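Home | Diary | Walks | Kitchen | Older entries

Monday, late, July

I did it! I walked the whole Palholm loop, all 19 miles, and I'm writing this with my feet in a washing-up bowl and a plate of toast balanced on the arm of the chair. I want to get it all down before I fall asleep, because I know by tomorrow I'll have lost half of it.

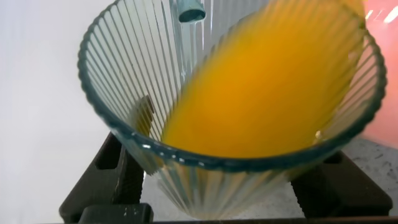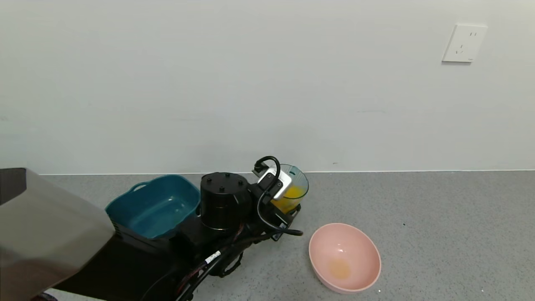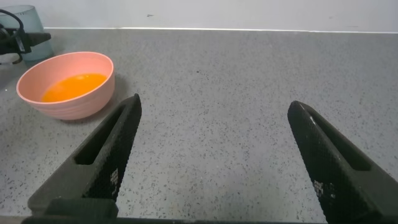 I was out of the door by 5:30 with the light just coming up pink behind the water tower. I'd packed the night before (too much, as usual): two cheese rolls, the good apples, a bag of salted almonds, spare socks, the paper map and the little blue notebook. The first bus to Tillitz had four people on it and all of us were yawning. I got off at the chapel stop and the air smelled like cut hay and I could have sung. I did sing a bit, once I was past the houses.

The first stretch is the one I know, down through the orchards and along the ditch, so I went fast, probably too fast. There was a heron standing in the ditch so still that I took it for a fence post until it turned its head. Then the path goes up through the beeches and it's a proper climb! The map says the top is 517 feet above the river, and my knees say it's more. I stopped twice and pretended to be looking at the trees, and then I really was looking at them, because the sun had got in sideways and every trunk had one gold edge. I ate the first roll up there at a quarter to eight, which has to be a record.

After the ridge everything was new to me. I've wanted to see the far side for years and always turned back at the gate, either for the bus or the weather or just for being a coward. And it's wonderful over there, it's a different country! The ground goes chalky and the flowers change. There was wild thyme all along the bank, and those tiny blue butterflies that look gray until they open up. I knelt down with the notebook and tried to draw one and it left, and then another one came, and I drew half of each. The drawing is terrible. I'm keeping it.

I got lost below Mivus farm. The map has the path going left of the barn, and there's a new fence with a sign for a diversion, and the diversion runs around three sides of a bean field and drops you into a lane with no sign at all. I went the wrong way down it for a good while, feeling very pleased with how flat it was. A woman on a bicycle put me right. She also told me the stream crossing had stepping stones again after all those years with just the plank, and she was right, 14 of them, big flat ones. I went over and back and over again like a kid. The water was so clear and so cold that I took my boots off and sat with my feet in it and had the second roll, and a wagtail worked its way up the far edge, bobbing the whole time.

The afternoon was hard. I won't pretend it wasn't. It got hot on the long straight bit by the old railroad, no shade at all, and my left heel started up. I did the thing where I walk 100 steps and then let myself look at the view, and that got me as far as the bridge. Changed socks there. Clean socks in the middle of a long walk are one of the great pleasures and I will be packing two spare pairs next time.

And then Barajas was open! I'd been telling myself since lunch that it would be closed, so that I wouldn't mind when it was. It's hardly a café, just a hatch in the side of the house and some benches under a fig tree, but they had cold lemon cake and a pot of mint tea and I stayed there for most of an hour, watching swallows go in and out of the garage. I bought a second slice for the road and ate it before I reached the road.

The last three miles I don't remember very well, except that the fields were full of long shadows and somebody was burning brush, and when I came around the bend and saw the chapel again I said "oh, hello" to it out loud. Caught the 7:40 bus with two minutes to spare. Slept through my stop. Walked back from the next one, so let's call it twenty.

Things to fix: lace hooks on the right boot, pencil snapped, map splitting along the middle fold (tape it tonight? no, tomorrow). Find out what the yellow flower by the stile was, five petals, leaves like parsley, sticky stem. Ask at the library about a book for the chalk plants.

I want to do the loop the other way around in September, when the beeches are turning. The water in the bowl has gone cold and I'm going to bed.

Contact | Copyright, all entries and drawings by the author | Back to top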